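May, course notes by the Deltham Home Skills tutor
3 min read

Okay, week two, baskets! Last Saturday we emptied the kitchen drawers, and if you did your homework you've now got a heap of stuff with no home. I had 104 things in mine (yes, I wrote them all down).

We're sorting by job this week. Stuff you pour with goes together, stuff you wipe with goes together, and so on. I used to sort by size and it was a disaster - my measuring cups lived with the light bulbs for years.

Pick a basket with low sides so you can see what's in it from standing height. Mine are the Drundik ones, some 40 cm long, but any tray with a handle will do. Tall things go in first and stand up, then mugs, and cloths fill whatever gap is left. Funnels are a pain because they don't stack with anything, so give them the last spot. 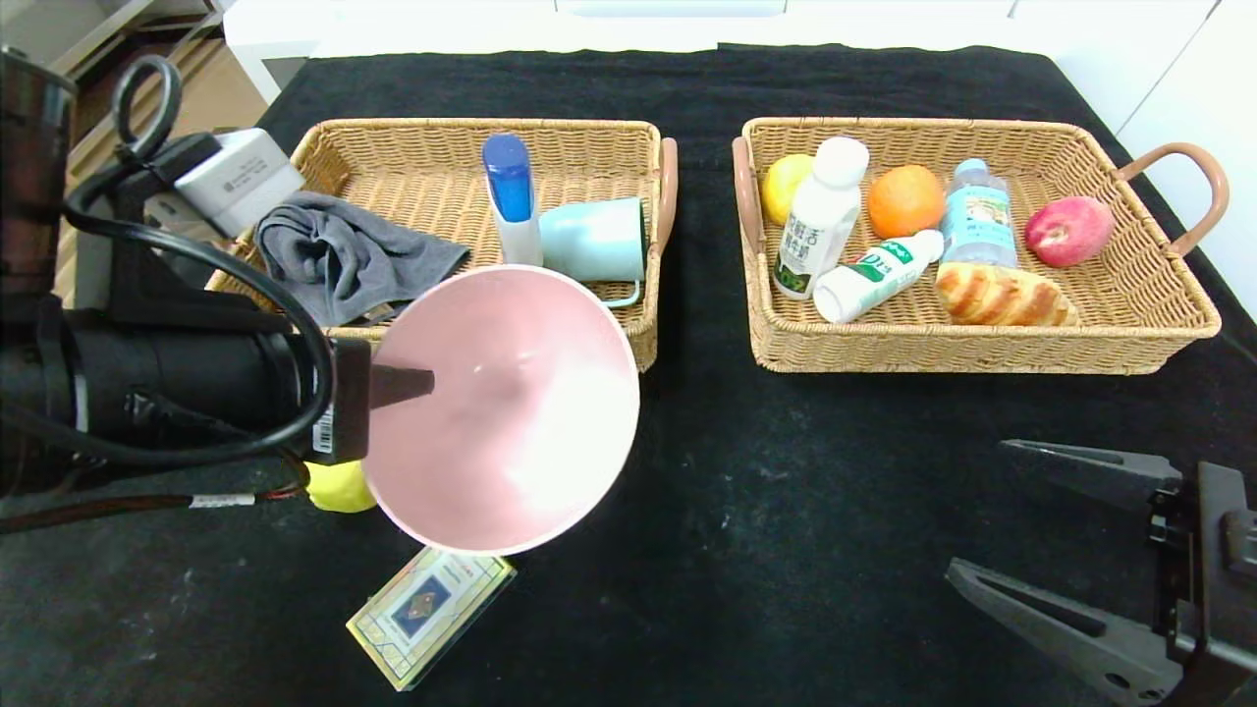 Do you need to line a wicker basket? Only if you're keeping food or anything drippy in it, and then a folded dish towel is plenty.

For next time, fill two baskets at home and live with them for a few days. Move whatever annoys you. Bring your list too, plus page 13 of the Usar workbook with the shelf measurements filled in - we'll need those for the pantry.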